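DAN 214: Dance Production
Unit 6 handout: Spacing and traffic in large group work
Instructor: Emiko Kubo

Reading before class: chapters on stage geography in the course packet. Bring a pencil and the blank floor grid.

6.1 Terms

Spacing is the distance between dancers at a given count. Traffic is the set of paths they take from one spacing to the next. A formation is a spacing that holds long enough for the audience to read it, normally two full eights or more. Anything shorter is treated as transit and does not need to be cleaned to the same standard.

A window is the gap between two dancers in the row ahead. Dancers in even rows stand in windows unless the score says otherwise. Stacked rows (dancer directly behind dancer) are marked S on the score.

6.2 The floor grid

Number the front edge of the stage from center outward, zero at center, in steps of 2 feet. Stage left and stage right use the same numbers, so always write the side: L4, R6. Depth is lettered from the front. A dancer's place is given as side, number, letter, for example R6C.

In the Skolow studio the numbers are taped along the mirror wall. The Sinuncombe stage has no mirror, and the tape goes on the lip. Dancers who have learned their places by looking at themselves in the mirror tend to drift upstage in the first stage rehearsal. Run the piece facing away from the mirror at least twice before the move.

6.3 Crossings

Most collisions happen where two lines pass through each other. The score must state three things for every crossing: which line passes in front, the count on which the lines meet, and the shoulder on which dancers pass. The default is right shoulder to right shoulder. Write exceptions in full.

On paper, a crossing of two diagonals is drawn as an X with the front line solid and the rear line broken where the front line covers it. Do not draw both lines solid. A reader cannot tell from two solid lines who has priority.
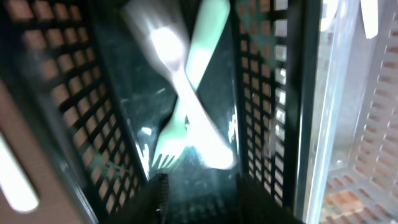 Fig. 6-1. Two plastic utensils, crossed, in a basket.

Crossings with props need a wider lane. For sticks, poles and brooms carried upright, leave one extra grid step. For props carried level, the lane is the full length of the prop, and the shoulder rule is replaced by a high/low rule: one line carries above the head, the other below the waist. Partners should rehearse this at half speed first – a level pole at chest height is the most common fault we see.

6.4 Worked case: Wan

Wan is a community piece for 50 dancers, first set in August for an outdoor lot and later moved indoors. The outdoor version used one long crossing at count 85. Indoors the depth was too shallow for a single pass, so the line was split into two groups. The second group enters eight counts after the first and clears on the same side.

Note the cost of the split. The first group must hold for eight counts with nothing scored. The indoor score fills this with a turn in place, which changes the facing on the next entrance. Check facings after any change in timing, including changes that look minor.

6.5 Assignment

Score the first crossing of Priltent on the blank grid. Mark lanes, meeting count, front line and passing shoulder. Include the holds. Use the symbols in 6.2 and 6.3 and no others.

Due 11 April 2022, on paper, at the start of class. Scores without side letters will be returned ungraded and may be resubmitted once.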